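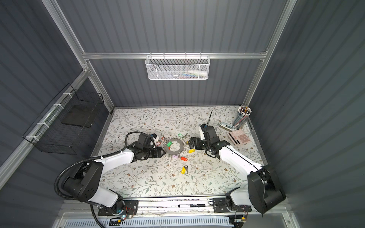 June
By Benedicta Darko
Print | E-mail

What a night at the Kimbridge town hall! The vote on keeping the Quansah Street polling place open came down to 2 votes, and I nearly knocked over my chair when the clerk read it out. 127 people signed in, and 40 of us had put our names down to speak -- I was number 20, so I had plenty of time to get nervous.

Akosua Frimpong was wonderful on the bus schedules, and even the council members who voted no thanked her for it. The county still has to sign off, so keep those letters coming!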